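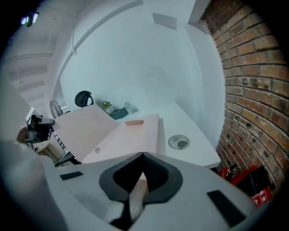 Two overlapping pale pink boards on a white desk, with the hand-hole cutout and a small round hole visible.

A folding mailer box is a shallow carton cut from a single sheet of board and closed by a hinged lid. It is supplied flat and erected by hand, usually without tape or glue. The type is used for garments, stationery and other light goods.

Construction

The blank is die-cut and creased in one pass. Its main panels are the base, the rear wall and the lid, with side walls that fold double and lock into slots in the base. Tuck flaps at the front of the lid enter the gap behind the front wall. Common board weights for the liner run from 134 to 200 grams per square meter.
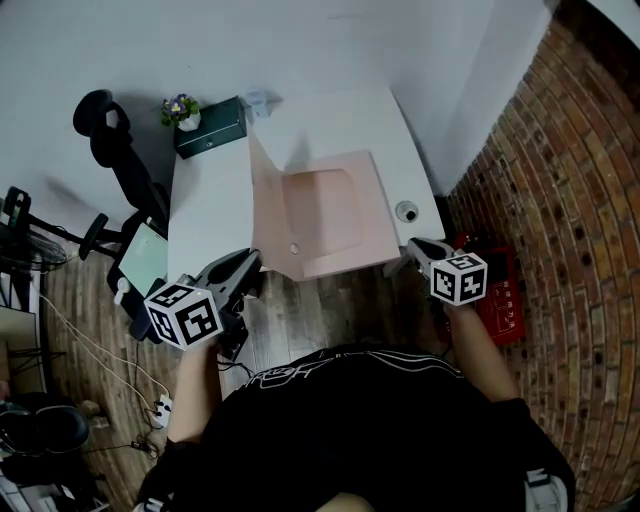 The lid turns on the crease along the top of the rear wall. A new crease resists folding, and the lid may spring partly open until it has been bent back once or twice. Small round holes are punched in some patterns as finger pulls or to let air out as the lid closes. Larger rounded slots serve as handles.

Assembly and flattening

The side walls are raised first, then the front. To flatten the box, the order is reversed. Boards with many folds tend to curl at the far edges, and flattened boxes are commonly stacked under a weight.

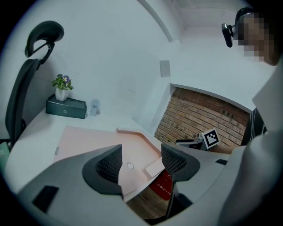
Flat blanks are normally packed in bundles of 100. The Dremwood pattern, drawn by Henryk Jakubowski for the Werkance carton works, has a blank 336 mm wide and omits the dust flaps at the lid corners. A later version, the Ovari, restored them.

See also: Corrugated board; Die cutting; Tuck-end carton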